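Week 6: Straps, lugs and how a watch sits on the wrist

Last week we did dials, so this week I want to move down to the bit most people forget when they're writing up a watch, or selling one: what holds it on. I've handled a lot of straps over the years and I still get caught by sizing, so please don't feel silly if the numbers take a while to sink in.

Start with lug width. It's the gap between the two arms on the case where the strap goes in, and it's measured in millimetres on the inside. Measure it twice, then measure the strap end. If the strap is 2 mm too narrow you'll see the spring bar on both sides and it will slide about. Too wide and you'll crush the leather (I've done it, it looks awful).

Case size is a separate thing, and students mix these up every term. A 40 mm case can wear small or large depending on how long the lugs are and how sharply they turn down. Take the lug-to-lug length and hold it against the flat part of the wrist. If the lugs hang over the side, the watch is too big for that person, whatever the catalogue says.
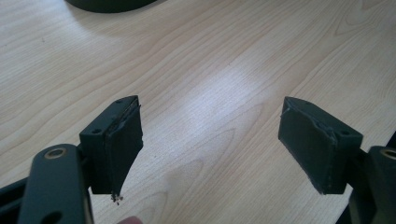
Now materials. Leather is comfy and dresses a watch up, but it hates sweat. Rubber is great for summer. Steel bracelets last for ages, though they need links taken out, and you want the clasp centred under the wrist when you're finished — count the links you remove from each side and write it down.

For the practical we'll use the Eynon on leather and the Drimlow diver on its bracelet. The Drimlow has six removable links and the pins push out in the direction of the arrows. Go gently! I'd also like everyone to try the Fititz quick-release strap, with the little lever on the back, so you can compare it with an ordinary spring bar.

For your write-up, pick one watch from the Clarnness catalogue (not the 923, we did that one to death in April) and describe the strap in your own words. Colour, width, buckle, stitching, and who you think it would suit. One page is plenty. Bring your own spring bar tool if you have one, and a soft cloth to work on.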